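Endex Opens Its Wekora Lab for an Evening of Robots and Cider

Monday, December 1, 2025

Neighbors, students and a good number of curious families filled the hallways at Endex for the company's open evening, the second it has held since moving into the old Pakbridge mill building. By the time the doors closed, 98 people had signed the guest book, and quite a few more had slipped past it on their way to the cider table (which, it must be said, was very well placed).

The evening began in the front room with a short welcome and a little history of the building, and then visitors went upstairs in small groups to the Wekora lab, where the company's automation team does its day-to-day work. Wekora is the name Endex has given to its project on small-batch assembly, the kind of job where a shop needs a few dozen of something this week and a few dozen of something quite different the next. The team has been at it for a while now, and they were clearly delighted to have people to tell about it.

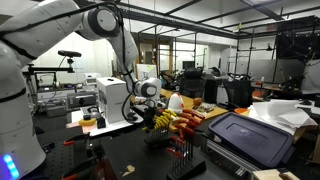 Small-batch work asks a great deal of a robot, the team explained, and most of the questions upstairs were about how you teach an arm to cope when the job keeps changing. A big factory can build everything around one part and leave it alone for years, but a little shop with 82 different products on its list can't do that, and it needs a machine that can share a bench with people and their belongings. This bench certainly had plenty of those, with the arm's gripper hanging near a crowd of red- and yellow-handled tools, and a small white plastic chicken sitting right beside them. The chicken was a great favorite with the younger visitors, and more than one of them asked whether it had a name. The guides said it was open to suggestions, and the suggestions came quickly!

Each group had time for a demonstration and then a good long stretch of questions. Parents wanted to know what a young person should study to end up in a lab like this one, and the answers were encouraging and refreshingly varied – math and programming, of course, but also shop class, drawing, and taking apart old radios with permission. One visitor who had worked in the mill in its weaving days stayed through two tours and had a lovely time comparing notes with the engineers on belts, bearings and the best way to hear that something is about to wear out.

Back downstairs, Onsri, the after-school workshop that shares the ground floor, had set out tables where children could build simple cardboard grabbers with string for tendons. The raffle for the workshop's supply fund brought in $679, and Onsri plans to spend it on soldering irons and a decent set of safety glasses in children's sizes.

Endex hopes to hold its next open evening in October, and would like to make it a little longer so the groups upstairs don't have to hurry. Anyone who left a blue scarf or a child's mitten behind can collect them at the front desk during regular office hours.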